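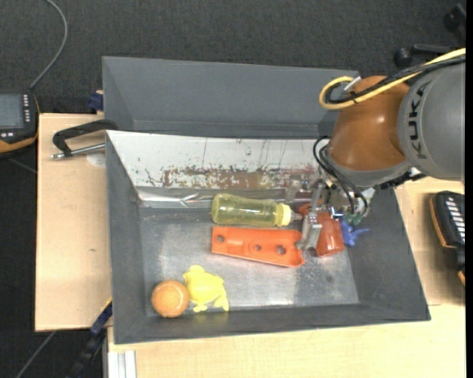
Robots at work: who does what at Porkwood?

Ever lost one sock in a full toy box? Then you know what sorting is like. Now do it all day.

At Porkwood, that's the job. It's a place where old toys and house stuff get sorted so other families can use them. Bins come in all mixed up. Balls, cups, frogs, baby bottles for dolls. Everything has to go somewhere.

People used to do all of it by hand. Now a robot arm does part of it.

What's a robot arm?

A machine with joints, a bit like your shoulder, elbow and wrist. At the end is a gripper. That's the hand part, only it's metal and has fingers that squeeze. The cables along the arm carry power and signals. They need big loops so they don't get yanked when the arm turns.

Is it easy for a robot?

Nope! Try this. Pick up a ball. Now pick up a flat tray with holes in it. Did your hand change shape? You didn't even think about it. A robot has to work it out every time. Round things roll. Small toys with skinny legs end up in corners, right against the wall. And if one thing is half under another, which do you grab first?

Shiny stuff is tricky too. Light bounces off it and a camera can get mixed up about where the edge is.

So what do the people do now?

Máté Nyitrai has worked at Porkwood for years. He used to empty bins. One November he counted: 729 things in one shift, his back hurt the whole next morning. Now he looks after the arm. He starts it, stops it, and checks what it got wrong. On a good morning it gets through 100 toys before his first break, and 40 of those he still looks at himself, becuase a robot can't tell if a toy is loved-but-fine or just broken.

"I bend down less," he says. "I read more screens. Some days I miss the bending."

Did anybody lose their job?

Good question, and you should always ask it. At Porkwood no one was sent home. Two people moved to the repair bench and one went to the shop in Grube. But in some other places robots do mean fewer jobs, and that's hard for the people who worked there. Grown-ups argue about it a lot.

Is it safe?

A big arm is strong and it doesn't know your there. So there are rules. Stay back when it moves. No reaching in the bin. Know where the stop button is. Máté had to learn all the rules before he was allowed to run it, then he had to show someone else he knew them.

Try it at home

Fill a box with mixed toys. Use only two fingers, like a gripper. One eye shut. Get everything out, one at a time. What was hardest? Draw it and bring it to class.

Words to know

Gripper: the robot's hand.
Joint: the place where it bends.
Automation: when a machine does a job, or part of a job, by itself.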